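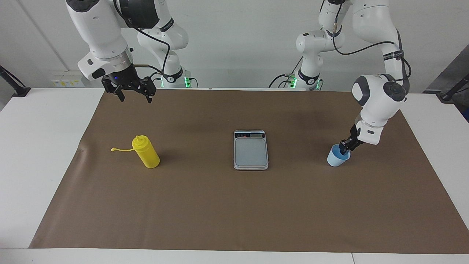 Where do pantry moths come from?

They come home from the store with you, as eggs, in a bag of something dry like flour, rice, nuts or birdseed.

My mother-in-law did not accept this. She had lived at 823 Orchard for most of her adult life, she had never had a moth, and now my wife and I had moved into the upstairs with our boxes and there was a moth on the ceiling over the stove. She looked at the moth and then she looked at me. I had carried in the boxes.

"It came in a window," I said.

"It's January," said Vera.

She got it with a slipper. It left a smear of brownish dust on the paint, and she declined to wipe it off. I think she wanted it there for when Dana got home from work.

By the end of the week there were more. They came out in the evening and flew the way a drunk walks, and every one of them seemed to want to pass between Vera and the television. She kept the slipper on the arm of the couch. She was seventy-one and her serve was terrific.

I offered to clean out my shelf. We had been given one shelf in the pantry, the low one, where the paint cans used to be. On it I had oatmeal, a box of spaghetti, some lentils I had owned since before I was married, and a jar of cashews. I took everything out and held it up to the light. I shook the lentils. Vera stood behind me with her arms folded and said that where she grew up people finished their lentils.

"There's nothing in here," I said.

"Then they already left," she said. "They're in mine now."

There was no answering that. I threw the lentils out anyway, in the can at the curb, and felt like I'd signed a confession.

Dana's position was that she was not going to have a position. She'd moved back into her mother's house for a year so we could save for a down payment, and she planned to get through it by working late. She bought a two-pack of Rilora sticky traps and stood one on top of the fridge, where it looked like a tiny tent for someone with a bad landlord.

The traps worked, in their way. They have a scent in them that makes the male moths think there's a female inside, and the male moths go in to see. In the morning we had a tent full of optimists. Vera studied it at breakfast with her reading glasses on.

"All men," she said.

"That's how it works, Mom. It only gets the males."

"And the ladies?"

Dana read the back of the box. "The ladies are still out there."

Vera nodded as if this was about what she'd expect from the ladies, and ate her toast.

What did it for me was the rice. I made rice on a night when Vera was at church and Dana was at the office, and I saw that one of the grains had a head. I ate crackers over the sink. Then I washed the pot twice, and when Vera came home I told her I wanted to call a professional. She said a professional would want money. I said I'd pay. She said in that case she had a number.

The number was on a magnet on the side of the fridge. It said Fultument Home & Pest, Serving Prevley Honestly, and under the words was a cockroach lying on its back with its shoes off. I called it at lunch. The woman who answered asked me what kind of pest I had, and I said moths, and she asked if they were in the clothes or in the food, and I said the food, and she said "Oh, hon," and put me on hold.

They sent Rok Tomić. He was a huge, slow man with a gray mustache and a flashlight the size of a pepper grinder, and when he came in he took off his boots without being told. Vera noticed that. She put on coffee. I had lived there for weeks and made my own.

"Who found the first one?" he asked.

"He brought them," said Vera.

Rok Tomić looked at me with something like pity. He'd been in a lot of kitchens, I suppose.

He started with my shelf. He ran the flashlight along the underside, where I hadn't thought to look, and into the little holes where the pegs go. He opened my oatmeal and smelled it. He did the spaghetti one end at a time. Vera leaned in closer and closer until she was more or less resting on his shoulder.

"Clean," he said.

"Look again," said Vera.

He looked again, because he was a gentleman, and it was clean again. Then he stood up, which took a while, and moved on to her shelves.

I should say something about Vera's shelves. She had lived through a few things and she shopped like it. There was a row of flour and a row behind it. There was cornmeal in coffee cans and coffee in a cookie tin, and there were cake mixes for a kind of cake that I don't believe people make anymore. She bought it all at Mishra, the discount grocery out past the car wash, where she knew the manager and could get a dented can for less than the dent was worth. None of it was ever thrown out. It just moved back.

Rok Tomić reached in up to the shoulder. He brought out a paprika tin, a bag of walnuts, a second bag of walnuts. He put each one on the counter without comment. I've watched surgeons on television who had more to say. Vera told him about her hip. He brought out a box of raisins that had become one raisin.

Then he stopped, and tipped his flashlight, and said "Ah."

It was a sack of birdseed. It was down on the floor of the pantry in the very back corner behind the flour, folded over at the top and held with a clothespin. He slid it out into the daylight. There was webbing across the fold, fine and gray, like something in an attic. He took off the clothespin and the whole top of the sack sort of sighed and got up.

I'll say this for Vera: she did not scream. I did.

Rok Tomić had the sack in a garbage bag, and that bag in another bag, before I was all the way out of the room. When I came back in he was reading the label through the plastic, holding it away from him the way people do when they've left their glasses in the truck.

"Best by 9/9/19," he said.

There was quiet in the kitchen. Something hit the ceiling light, gently, and hit it again.

"When did you two get married?" Vera asked me.

"After that," I said.

"But you were dating."

"I never gave you birdseed, Vera."

"Somebody did," she said. "I don't have birds."

Rok Tomić was busy with his clipboard. He told us what came next, and it was mostly work. Anything in paper or thin plastic goes out, whether you see bugs or not. Whatever you want to save goes in the freezer for a week, and then into a jar with a tight lid. Vacuum the shelves, the corners and the peg holes, and take the vacuum bag outside the same day. Wipe everything with soap and water. Look up, too: the worms climb when they're ready to turn into moths, and they like the crack where the wall meets the ceiling. Leave the traps up so you know how you're doing.

"You don't spray?" I said. I guess I'd wanted spraying. I wanted a tank and a hose.

"Around the food?" he said. "No. You can buy a spray, but if you leave the sack, they come back, and if you take away the sack, what do you need with the spray?"

He charged us 200 dollars for this. I wrote the check on the counter between the walnuts and the walnuts. It seemed like a lot for finding a bag, but then I had lived right above that bag and hadn't found it.

We spent that evening emptying the pantry. Dana came home early for once and did the vacuuming. Vera sat at the table and ruled on things. The flour went. The cake mixes went, and she watched them go by like a parade for a war we'd lost. She held on to the coffee cans, and I let that one alone. The freezer filled up with cornmeal and nuts until there was no room for the ice trays, so we drank our water warm and called it healthy.

I went to Mishra the next morning for jars. I'd never been there by myself. The manager saw me stacking them in the cart and asked if I was canning, and when I said it was moths he asked whose house. I told him. He thought it over.

"She still have that birdseed?" he said. "I gave her that. It was by the register, nobody was buying it. She said she'd find a use."

I drove home and put the jars on the counter. Vera was drying a pot. I told her that I'd met her friend the manager and that he said hello, and I said he remembered the birdseed.

She dried the pot for a good while.

"He should be careful what he gives people," she said.

The traps kept filling for a few weeks, a little less each time, and then there was one moth, and then a stretch with none. The slipper went back on her foot. I got a second shelf out of it, the one above the first, though she never said why and I didn't ask. She put her cornmeal on half of it by the spring.

The smear is still on the ceiling over the stove. I offered to paint over it, and she told me the color doesn't come anymore.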